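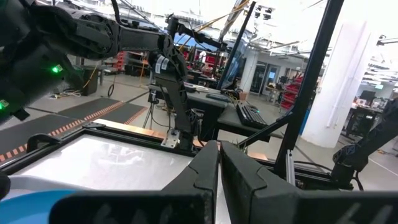
Descaling a kettle in a hard water area

June 25, 2022

I moved to Kirnatness from a soft water town and it took me a year to accept that the kettle was not broken. It had started to make a noise like gravel in a tin, it took longer to boil than it used to, and the tea had a skin on it. I read the water company's leaflet, bought a test kit, and have kept notes since. This post is a tidied version of those notes.

The water

Hardness is given in milligrams per litre of calcium carbonate, at least in most places. Some dishwasher manuals use German degrees and some older books use Clark degrees, and the conversions are a nuisance. I stick to mg/l. My first reading at the kitchen tap was 402. Anything over 300 is usually labelled very hard, so that was no surprise once I had seen the inside of the kettle.

I tested again from the outside tap and got the same figure. The jug filter brought it down to 202 with a new cartridge. That is still hard water by most tables, and the figure crept up again as the cartridge aged. My highest reading at the tap was 472, taken after the works on the Nandside main. It went back to the usual level within the fortnight and I have no explanation beyond a change of source.

What the scale is

When hard water is heated, the dissolved calcium hydrogencarbonate breaks down into calcium carbonate, water and carbon dioxide. The carbonate is far less soluble and comes out as a solid, mostly on the hottest surface available. In a kettle with an exposed element that is the element. In a flat-bottomed kettle it is the base plate, and the scale there grows as a crust that can flake off in pieces the size of a fingernail.

A thin layer does very little harm. A thick one slows the passage of heat into the water, and the metal underneath runs hotter than it was meant to. On a kettle with a thermal cut-out this can show up as the kettle switching itself off before it boils. Mine did this on and off through the spring. I blamed the switch and very nearly ordered a replacement base from Gunnlaugsson, at a price not far short of a new kettle.

Temporary hardness, the kind described above, is the part that boiling removes. Permanent hardness is mostly sulphates and stays in solution. A test strip gives total hardness and will not tell you the split, so two houses with the same reading can have quite different kettles.

Which acid

I have tried three.

White vinegar works. The cheap bottles are five per cent acetic acid, which is enough if you are patient. The smell is the drawback. If you warm it in the kettle the whole kitchen knows, and I could taste it for two boils afterwards.

Citric acid is what I use now. It comes as a white powder, dissolves easily and has no smell. The one thing to watch is heat. Calcium citrate is less soluble in hot water than in cold, and if you boil a strong solution you can end up with a white deposit that is harder to shift than the scale you began with. Warm is fine. Boiling is not.

The sachets sold as kettle descaler are often citric acid as well, sometimes with a little sulphamic or lactic acid added. The Valtton ones I bought were effective and cost several times what loose powder does. I have a few left in the cupboard and will use them when I run out of powder.

Lemon juice is citric acid with bits in it. I would keep the lemon for something else.

Method

These are the steps I follow for a 1.7 litre kettle. Check the instructions for yours first. Some makers warn against particular acids, especially where there is a coating or a bare aluminium part.

Unplug the kettle and empty it. Tip out any loose flakes.

Fill it to just above the scale line. Half a litre is normally enough for the base, more if the walls are furred. Heat the water until it is hot to the touch but well short of the boil, then unplug the kettle again.

Add 20 grams of citric acid for each half litre. It will fizz as it meets the scale. Add it in two or three goes if there is a thick crust, as the foam can climb.

Leave it for half an hour. The fizzing will have slowed or stopped by then. If scale remains and the fizzing has stopped, the acid is used up, and you want a fresh batch. Leaving the old one in overnight gains nothing.

Pour it away, rinse three times, then boil a full kettle of clean water and throw that out too.

Do not scrub the base with anything metallic. Scratches give the next lot of scale somewhere to start. A soft bottle brush will deal with whatever has been loosened.

The spout filter comes out on most kettles and is easily forgotten. I drop it in a mug with a spoonful of the same solution. Half of the bits in my tea were coming from there, and the mesh was so clogged that the kettle poured sideways.

Never mix any of these acids with bleach or a bleach-based cleaner, and that includes whatever is already sitting in the sink.

How often

In my water, once a month is comfortable. At six weeks the base is fully covered. I tried a wire mesh scale collector, one of those small stainless balls that sits in the bottom, and it did gather some deposit, but the base still furred up and the ball needed its own descaling. Callum Shearer, who commented on my post on shower heads, uses two and rates them. His water may be different from mine, and he did not give a reading.

Emptying the kettle after use makes more difference than I expected. Water left standing evaporates and the minerals stay behind — the ring halfway up the wall is mostly that. Boiling only what you need helps for the same reason, and you save a little electricity.

Softeners

A plumbed-in ion exchange softener would solve the problem for the whole house. I have priced one and have not bought it. It swaps calcium for sodium, needs regular salt, and the usual advice is to keep one unsoftened tap for drinking. In most kitchens that is the tap that fills the kettle, so I would still be buying citric acid.

I will put the full table of tap readings up once I have a complete year of them. The gap is February, when the test kit ran out and the shop had none in stock.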